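Organização de Espaços e Rotinas Domésticas
Apontamentos da aula 11 (versão provisória, corrijo depois)
Prof.ª Graciela Herrera

Continuação do que ficou a meio na aula passada. Quem faltou pede as folhas ao Abelardo Urrutia, eu já não tenho cópias.

Tema: o chão. Superfícies baixas, carpetes, o que se pousa e nunca mais se levanta.

1. Ordem de trabalho

De cima para baixo, sempre. Prateleiras, depois tampos, depois assentos, chão no fim. Quem aspira primeiro aspira duas vezes.
Objectos no chão: três montes. Fica / sai da divisão / não sei. O monte "não sei" não pode crescer mais do que os outros dois, se crescer parar e decidir.
Cabos contam como objectos. Enrolar, atar, só depois mudar de sítio.

2. Carpete cinzenta

Vantagem: disfarça o pó. Desvantagem: disfarça o pó. Tons médios escondem migalhas, fios, parafusos pequenos. Passar a mão antes do aspirador, sobretudo junto aos rodapés e debaixo de móveis baixos.
Pêlo curto: escova rígida, passagens lentas, duas direcções cruzadas.
Pêlo alto: sem escova rotativa, puxa o fio.
Nódoas: absorver, nunca esfregar. Pano branco (os de cor podem tingir). De fora para dentro. Testar o produto num canto primeiro. Não encharcar, a base demora muito a secar e fica o cheiro.
Marcas de pés de móveis: pano húmido, esperar, levantar o pêlo com os dedos ou com uma colher.

3. Superfícies mate e superfícies claras

O preto mate é o pior. Mostra dedadas, riscos claros, pó. Microfibra seca primeiro, húmida só se for preciso, nunca com abrasivo porque o risco fica brilhante e já não sai.
Texturas (serrilhados, redes finas, punhos de borracha): pincel macio. O pano só empurra o pó para dentro dos intervalos.
Claros lisos: o problema é a aresta de baixo, onde o pano não chega. Baixar-se e ver.
Juntas e ranhuras: pincel seco, depois aspirador na potencia mínima. Nada de líquidos perto de encaixes.
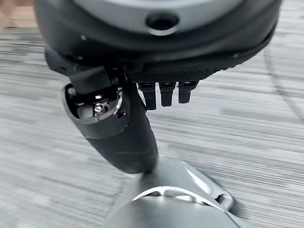
Preto mate e faixa texturada, nas duas fotografias.
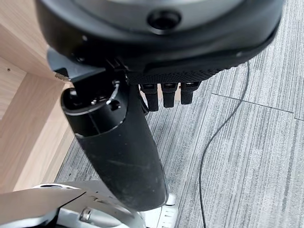

4. Registo

Cada grupo preenche a ficha da divisão. Campos: divisão, hora de início, tipo de pavimento, montes, o que ficou por decidir. Letra legível, por favor. A ficha da Kazimiera Kołodziej serve de modelo, está na pasta comum com o número 475. A do Joonas Ahonen também está boa mas falta-lhe o pavimento.
Não escrever "limpo" e pronto. Escrever o que se fez: "aspirado em duas direcções", "junta escovada a seco".

5. Para discutir (ficou para a próxima)

- arrumar antes de limpar ou limpar à medida que se arruma? A Josefina Sepúlveda defende a segunda, em casas pequenas dou-lhe razão, em divisões cheias não
- caixas com tampa no chão: sim ou não. Eu digo não, acumulam em cima
- onde guardar o que se usa uma vez por ano

6. Leitura

Caderno Plukeo, p. 81 e seguintes. Saltar o quadro dos detergentes, esta desactualizado. Quem quiser mais tem o dossier Findard na biblioteca, cota 1657, só consulta local.

Trabalho: escolher uma divisão da casa, aplicar os pontos 1 e 2, entregar ficha e meia página de comentário. Prazo: fim de outubro. Por email não, em papel, no cacifo da sala.

Trazer na próxima aula: pincel macio, dois panos brancos, fita para atar cabos.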